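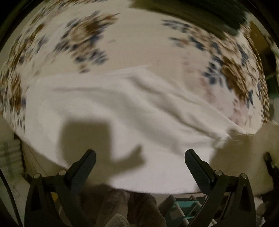
Laundry robot trial paused after machine declines to let go

A trial of laundry-folding robots in Turnerberg has been suspended after one of the machines took hold of a customer's bed sheet on Tuesday and kept it for most of the afternoon.

Stonico, which runs the trial from a unit behind the town's bus depot, said there had been no injuries and that the sheet had been returned to its owner with an apology and a voucher. The owner has asked for a new sheet instead.

The fault struck shortly after lunch, when the two-armed folding machine, known as the Prullar, picked up a double flat sheet by one corner and began the slow upward pull it uses to find the next. It found the next. It then carried on pulling, with what a member of staff described in the incident log as "some conviction", until the hem gave way. A worker reached in to free the cloth and had a sleeve gripped as well.

The emergency stop button worked, in the sense that the arms stopped. The fingers stayed shut. According to the log, the machine is built to hold on when power is cut so that it doesn't drop things on people, a sensible feature in a machine that lifts boxes and a less obvious one in a machine that lifts pillowcases. The worker got free by taking off the cardigan.

It was a further 5 hours before an engineer arrived to open the fingers by hand. In the meantime the sheet hung between the two arms in the middle of the workshop, and staff walked round it.

Stonico has blamed a software update sent out in June by Greco, the firm that supplies the gripping system. The update was meant to cure an earlier complaint, in which the robot dropped fitted sheets halfway through folding and then went on to fold nothing, neatly, several times. To stop this, the limit on how hard the fingers could squeeze was raised. A second setting, which tells the arms to give up if the cloth pulls back, appears to have been switched off at the same time.

Greco said it was "looking at the sequence of events" and pointed out that its handbook advises against use on "loose, patterned or delicate household textiles". Stonico said this did not leave a great deal of laundry.

The pattern may matter. Engineers going through the robot's records found that it had trouble with printed bedding from the start of the trial, often treating a bunch of flowers as a crease and trying to smooth it out. Plain towels were generally handled well. A plain towel lying on top of a floral duvet cover was not, and on several occasions the two were folded together as one item and sent back to the customer that way.

The trial began in the spring with 300 households, who were promised clean, folded washing within a day at no charge. Stonico's own figures show the Prullar has folded 517 items without help. The company had hoped to reach more than 1000 by now. The rest have been folded by staff, who were taken on to watch the robot and have become, by all accounts, very quick.

An internal note seen by this paper says the worker on Tuesday should not have been able to reach the arms while they were moving. A light barrier across the front of the folding table is supposed to halt the machine whenever a hand passes through it. The barrier had been turned off the week before, the note says, after being set off repeatedly by dangling sleeves, duvet corners and, once, the robot.

The barrier is back on. It has also been raised slightly, and a second stop button has been fitted which opens the fingers after a short delay. A sign next to it explains which button does what. Staff have been asked to roll up their sleeves and to keep a pair of blunt scissors on the shelf by the door, though the company would like it known that these are a last resort.

The council, which let the unit to Stonico at a reduced rent as part of its push to bring new industry to Turnerberg, said it had been told of the incident and was content for the company to carry out its own checks before work resumed. It added that it had received two complaints about the trial, one of them concerning parking.

Customers with washing still inside will have it back by the end of the week, folded by hand. Stonico said the Prullar would return to work once Greco had supplied a corrected update and once it had passed a fresh round of tests, to be carried out at first on tea towels.

The cardigan has been kept for the engineers to examine.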